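Storage and Drying of Wooden Utensils in Shared Student Kitchens
Project report, Department of Household Studies, Arnlow College
Submitted Jul 29, 2024

1. Background

Wooden chopsticks and spoons are in daily use in the shared kitchens of Granström House and Curkthorpe Hall. Residents of both buildings had reported a stale smell from wooden items kept in closed drawers. The college asked that a student project look into how these items are washed, dried and put away, and whether a change in storage would be worth the cost.

The work was limited to untreated wood. Lacquered and plastic utensils were left out, as they take up far less water.

2. Method

A questionnaire was sent to all 516 residents in April. It asked how utensils were dried after washing and where they were kept between meals. A drying trial was then carried out in one kitchen at Curkthorpe Hall over 22 days. Pairs of chopsticks were weighed dry, soaked for 15 minutes, wiped once with a cloth and placed in one of three positions: flat in a drawer, flat on a rack, or upright in an open holder. They were weighed again at set times until they returned to their dry weight.

The kitchen scale used was a Wundis model belonging to the department. It was checked against a known weight at the start of each session.

3. Holders

Open holders differ in shape and material, and this affects how air reaches the wood.
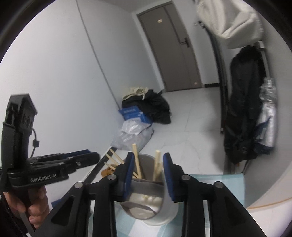
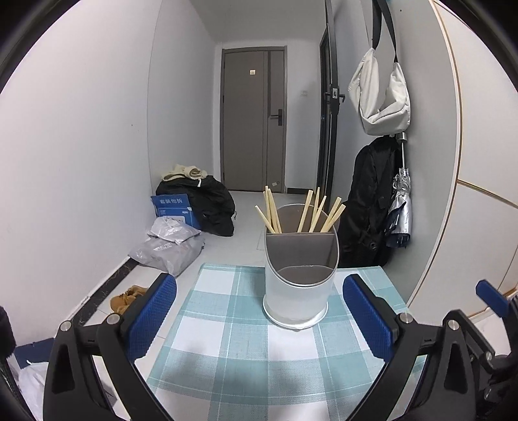 Does it matter which end of a chopstick points upwards while it dries?
It makes a small difference. The eating end holds more water after washing, so it dried sooner in our trial when it was kept uppermost. Handle end up remains acceptable if the holder is emptied and wiped regularly.

4. Results

Chopsticks in the drawer were the slowest to dry and were sometimes still damp the next morning. Those on the rack dried fastest but took up worktop space that many residents said they could not spare. The upright position came between the two and was closer to the rack than to the drawer.

The questionnaire showed that most residents put wooden items away straight after rinsing. Few had been told that this might be a problem.

5. Costs and recommendations

The sum set aside for kitchen fittings was £2000 across both buildings. Open holders can be supplied to every shared kitchen within that amount. It is recommended that closed drawers be kept for metal cutlery only, and that a short notice on drying be placed beside each sink. The trial should be repeated in winter, when windows are kept shut and the rooms are more humid.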